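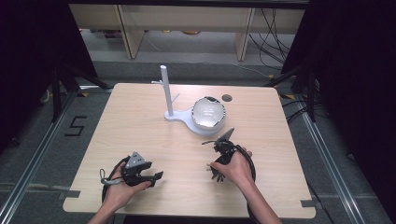

Figure 1. White stand and bowl on the light wooden tabletop.

Design and Testing of a Slim Card Sleeve in Waxed Canvas
Niilo Räsänen and Peter Hubáček
Product Design, second-year project

1. Purpose

The project set out to make a card sleeve that holds 7 cards and a few folded bills without a metal clip. Most sleeves we looked at use leather, which stretches with use and then drops cards when it is turned upside down. We wanted to know if waxed canvas with a woven elastic band would hold its grip longer.

2. Materials

The canvas came from a roll sold under the name Masham. The elastic is Jurkano, 40 mm wide, cut down the middle and heat sealed along the raw edge. Thread is bonded polyester. A first batch used cotton thread, which wore through at the corners and was dropped from the study.

3. Construction

Each sleeve is cut as one piece and folded twice. The side seams are sewn at 4 stitches per centimeter, with a back tack at the opening. The elastic is caught in the bottom seam and left free at the top so that it can spread when cards are added. A thumb cutout on the front panel lets the user push the cards up. The cutout on version A was too shallow to use with gloves and was made deeper on version B. 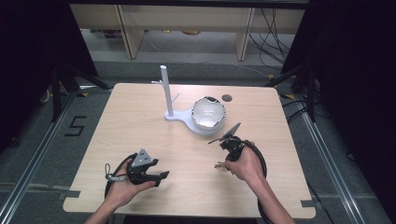 Sewing the bottom seam was the slowest step. It passes through four layers of canvas plus the elastic, and the machine skipped stitches until we changed to a heavier needle.

4. Testing

Sleeves were loaded with blank plastic cards, turned over and shaken by hand. The load was then reduced one card at a time until the first card fell. This was repeated after 46 days of pocket wear, in July, by students from the Undalness workshop. A leather sleeve, the Baláž pattern, was carried under the same conditions.

5. Results

Version B held a single card before and after the wear period. The leather sleeve held a single card when new but needed three cards to keep its grip at the end. The wax rubbed off along the fold lines of both canvas versions and left pale creases. No seam failed. The elastic on one version A sleeve frayed where the heat seal had been missed.

6. Further work

The shake test depends on the person doing it and should be replaced with a fixed drop height. The next version will use a lighter canvas in the inner fold to reduce bulk at the bottom seam.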